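The case for keeping the slow road

My grandmother used to say that you could tell what a village thought of itself by how it got its potatoes home. She grew up in Bulness, where the lane up from the lower fields is steep enough to make a grown man swear, and her family had a cart that served for everything: potatoes, peat, the odd wardrobe, and once a great-aunt with a twisted ankle who complained the whole way up about the jolting.

I have been thinking about that lane all summer, because the council would like to close it. It isn't a wicked plan. The new road round by Gilmartin is wider and properly drained, the vans prefer it, and the old lane costs money every winter when the bank slips. I have read all 36 pages of the report, with a pot of tea and a biscuit or two, and I can't say I found a sum in it that was wrong. What I found was a way of thinking about roads that I don't share, and I should like to try and explain why.
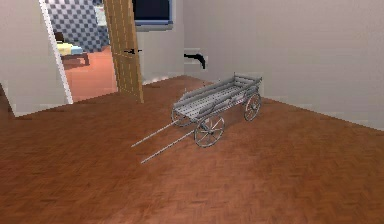

A hand cart, with its two long shafts and slatted bed.

A road, in the report, is a thing for getting to the other end of. Fair enough, most of them are. But a lane that people walk is also where they meet. I have had more useful conversations leaning on the wall halfway up than I ever had at a public meeting, and I include in that the one where I learned our roof was leaking (my neighbour could see it from her side, and had been wondering for weeks how to bring it up). You don't stop a van to say that sort of thing. You wave, if you're quick, and the van is gone.

There is also the matter of pace. When everything had to be pushed or pulled or carried, people thought a little before they moved it. They shared loads. If you were going down to Lekard with an empty cart you knocked next door first and asked what wanted taking, and it would have been thought rude not to. I don't want to be soft about this. My grandmother's shoulders hurt her all her life, and she was delighted when she finally got a lift in a car and saw no reason ever to get out of it again. I wouldn't wish the work back on anybody. I would only like us to keep the knocking next door.

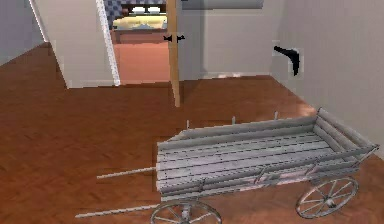

Aicha Lahlou
Columnist

My friend Anik, who drives deliveries and so has every right to an opinion, tells me I'm being sentimental, and that a lane which is shut to traffic will be lovely for walking. I'd agree with her if shut to traffic were all that was meant. But page 11 says "withdrawn from maintenance", and we have seen what that looks like on the path behind the chapel. First the brambles, then a fence, and then a generation of children who never knew there was a way through.

So here is what I'd ask. Let the vans have the Gilmartin road, and good luck to them. Keep the old lane for feet, prams, bicycles and barrows, clear the ditch in September before the rain gets going, and put a bench at the halfway wall where everybody stops for breath anyway. The comments box at the library is open until the end of the month, and the pencil on the string does work if you lick it.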